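Embedded Communications, Unit 4: Serial Buses for Sensor Boards
Last updated: 2019-11-15

Handout prepared by Kyriaki Deligiannis. Bring it to the lab session with your wiring notes from Unit 3.
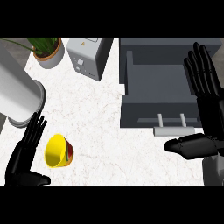 1. Why we use a bus

A small microcontroller has a limited number of pins. If every sensor needed its own set of data lines, a board with a few sensors would run out quickly. A bus lets several devices share the same wires. In this unit we cover I2C and SPI. UART was covered in Unit 2 and is only mentioned for comparison.

2. I2C

I2C uses two wires: SDA for data and SCL for the clock. Both lines are open-drain, so a device can pull a line low but cannot drive it high. Pull-up resistors bring the line back up. If you forget them, the lines never reach a valid high level and the bus does not work.

Each device has an address. The standard form is 7 bits long, which gives 128 combinations, and 16 of those are reserved. The controller sends the address first, followed by one bit that says whether it wants to read or write. The device with that address answers by pulling SDA low for one clock period. This is the ACK. If no device answers, you get a NACK.

A transfer has this order:

- start condition (SDA falls while SCL is high)
- address and read/write bit
- ACK
- one or more data bytes, each followed by ACK or NACK
- stop condition (SDA rises while SCL is high)

Data sheets differ in how they print the address. Some give the 7-bit value and some give the 8-bit value with the read/write bit already included. The Lumport temperature board used in the lab lists the 8-bit value, so shift it right by one before you pass it to the library.

3. SPI

SPI uses a clock, one data line in each direction, and a chip select line for each device. There are no addresses. The controller pulls one chip select low and talks to that device only. The outputs are driven both ways, so pull-ups are not needed on the data lines and the clock can run much faster than on I2C.

There are four modes, set by clock polarity (CPOL) and clock phase (CPHA). Controller and device must agree. With the wrong mode you often still get bytes back, but they look shifted by one bit - check the mode first when that happens.

The cost is pins. With three devices on one SPI bus you need 6 lines: clock, two data lines and three chip selects. The same three devices on I2C need two.

4. Long wires

Every centimeter of cable adds capacitance. On I2C this slows the rising edge, and at some point the signal does not get high enough before the next clock. You can lower the pull-up value, slow down the clock, or shorten the cable. Orestis Pappas will show this on the oscilloscope with an 80 cm ribbon cable and the Jukville adapter.

5. Before the lab

Read the timing pages of the Lumport data sheet. Write down the 7-bit address of your board and the SPI mode of the Tokstead memory module. Work in the same pairs as last time.

Questions on sections 2 and 3 go to Kyriaki Deligiannis, questions on the lab equipment to Orestis Pappas. The write-up for this unit is due at the start of Unit 5.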